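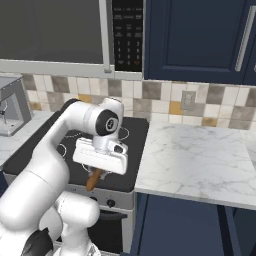

Stove setup, simulated kitchen. Hand over the wooden object at the front of the stovetop.

Clorkik kitchen arm - progress report to the Paltura small builds fund
Period ending October

Work this period was all in simulation. The real arm is still on the bench in the Kunotside shared workshop with its base plate half drilled, and it stays there until the motion code is safe to run near people.

Done since the last report:

The kitchen model now loads in one piece, with the stove and the dining table in the same file. We ran 2000 simulated attempts at picking up wooden-handled items. Of these, 1652 finished with the item held. Most of the rest failed at the approach - the hand came down at the wrong angle for a handle lying on a slant.

The Chu planner replaced our own path code. It is slower to start but no longer swings the elbow wide.
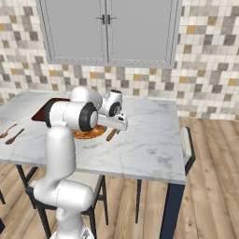
Table setup, same model. Pizza, tray and wooden utensils on the marble top.

The table is harder than the stove. Items behind the elbow are difficult to reach without folding the arm back first, and we have not solved that. Utensils near the left end are fine. We have logged 345 table attempts so far, too few to report a rate.

Money: we have spent roughly $629, nearly all of it on the used graphics card and a replacement power supply. Nothing has been spent on the gripper pads yet. We would like to move that line to the next period.

Next: finish the base plate, add the fold-back move, and repeat the stove runs with the lighting changed. First powered test on the bench after that, with the arm at low speed and the stop button wired in.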